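Home Bedroom Closets Small Spaces Ask Us

Sorting a Jewelry Basket on the Bed

If your bracelets and hair clips all end up in one basket, the way mine do, you'll know the feeling of digging for one little thing and coming up with six others wrapped around it. I like to set aside 25 minutes in the evening, put on some music, and do the whole job on the bed. A soft blanket is wonderful for this (beads stay where you put them instead of rolling off under the dresser!).

Set the basket toward the back and bring things out a few at a time. Lay bracelets flat in loops so you can see the clasps and cords, and keep hair clips in their own row closer to you. Tiny charms can sit inside a bigger loop of beads while you work.

Loosen any knots with your fingers first, then a blunt needle if you must. Wipe beads with a dry cloth. I keep 2 Modik pouches handy, one for cords and one for metal, so the chains don't snag the threads.

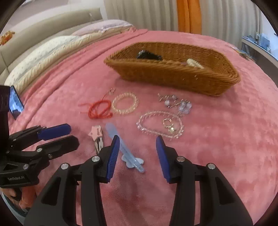
Should beaded bracelets be stored flat or hung up?

Flat is kinder to anything strung on elastic, which can stretch if it hangs for months. Metal chains are happy on a hook.

When everything has a spot, put the larger pieces back in the basket first and lay the pouches on top.

Contact Limerer Home | Copyright Limerer | Back to top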